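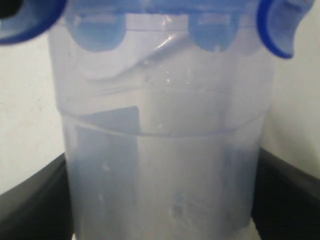

Frosted container with blue locking lid, part-filled with water, seen close up by the arm's wrist camera.

Stusonley students open container handling project

2024-01-31

Students at Stusonley College have begun work on Jitov, a robot arm project concerned with gripping and moving closed containers that hold liquid. The project will run until July and counts towards the second-year automation course.

Jitov is built on a six-axis arm with a payload of 700 g. The class of 40 is divided into teams, each responsible for one part of the task: grip force, path planning, lid latches or vision. Cloudy plastic is a set condition of the vision work, as the software must find the waterline through the container wall.

"A part-filled container shifts its load when the arm stops," said Angus Brunton, course leader. "The students have to set the speed limits to suit."

Parts were bought with a grant of £2,000 from Mockus. Control code and test records will be published on the college website when the course ends.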